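Ovard slow juicer, six weeks in

Short version - good juice, annoying lid, would buy again if it was cheaper. 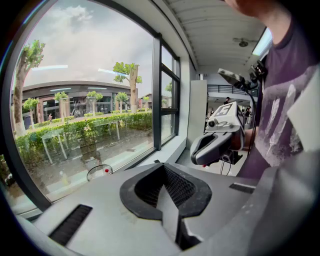
Why I bought it

Old centrifugal one died in October. Burning smell, then nothing. Had 572 jars of stuff in my head I was going to make with the apple glut and no way to make it. Yvonne Sowerby at the allotment swears by her Zisura but that's twice the money and weighs as much as a dog. So, the Ovard. Came in two days, box a bit battered, everything fine inside.

Apples

Mainly what I use it for. Cut into quarters, cores in, stalks out. Takes them happily if you don't rush. Rush and it jams, then you have to hold reverse for a few seconds and start again. Did 6 kilos in one go and it got warm but didn't cut out. Juice comes out cloudy, thick, much less froth than my old one. Pulp is dry enough to crumble. Goes brown quickly unless you put lemon through with it, same as any juicer really.

Carrots and beetroot

Carrots fine. Beetroot fine but chop it small, smaller than the booklet says. The booklet is no use at all btw, tiny print, and the recipe section is mostly smoothies you can't make in it.

Celery and anything stringy

No. Well, yes, but cut it into short bits first or the strings wrap round the screw and you're there with a fork for ten minutes. Same for ginger to be honest. Kale alright if you roll the leaves up and follow with an apple.

Noise

Low hum. Can have the radio on. I juice before seven most mornings and no complaints from upstairs, the old one woke the whole house.

Cleaning

The bit everyone asks about. Rinse it straight away and it's four minutes. Leave it till after breakfast and it's fifteen. The brush it comes with is stiff and does teh strainer well, but the pulp spout has a corner you can't get into. I use an old toothbrush. Strainer has gone slightly orange from the carrots, doesn't bother me.

The lid

Has to line up with two marks that are the same colour as everything else. In bad light you're just guessing. It won't start until it clicks and the click is faint. Painted one mark with nail varnish, much better.

Jug

Holds 700 ml, which sounds plenty until you do a bag of apples. Put a bigger bowl underneth instead. Just fits.

Worth it?

If you juice most days, yes. Once a month, borrow one. Four out of five, loses one for the lid.

Comments (4)

Chepkoech Ndung'u
Does it do oranges? Mine leaks at the bottom with citrus.

Till Lindemann
Check the rubber plug under the bowl, mine wasn't pushed in all the way. Oranges ok after that, peel them first.

Damián Bermúdez
Nail varnish on the lid, thank you!! Been fighting that thing since spring

Bjartur Brynjólfsdóttir
Can you get spare strainers anywhere? Cracked mine.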